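Juntas abiertas en suelo laminado flotante tras colocar la segunda habitación

Publicado en Suelos y revestimientos

flotante_126

En junio cambié la moqueta de un dormitorio por laminado Vistero de 8 mm, clic, sobre espuma Flilum. Superficie: unos 20 m², sin perfil de transición con el pasillo. Dos juntas de testa se han abierto casi 2 mm, siempre en la misma hilera. Dejé holgura en tres paredes; en la cuarta, la del armario, las lamas van a tope. ¿Hay que desmontar?

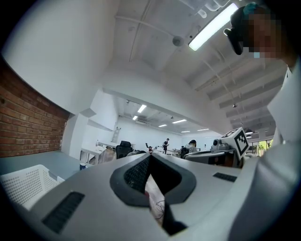
Suelo claro y cable oscuro, al fondo de la abertura.

Camacho

Si va a tope contra el armario, el paño no dilata por ese lado y empuja hacia el contrario. Retire el rodapié, corte 8-10 mm con multiherramienta y cierre las juntas con taco y ventosa. Sin cola. Compruebe antes la planitud con regla de 2 m: más de 3 mm de desnivel -- y el clic acaba cediendo. El perfil en la puerta póngalo igualmente.

hillomari_obras

A mí me pasó y metí masilla. Se ve, pero aguanta.

zocalo139

De acuerdo con lo del corte. Añado: mida la humedad de la solera. Si hay mortero reciente y la espuma no lleva barrera de vapor, las juntas volverán a moverse. La masilla se agrieta con el primer cambio de estación; yo la dejaría para arañazos.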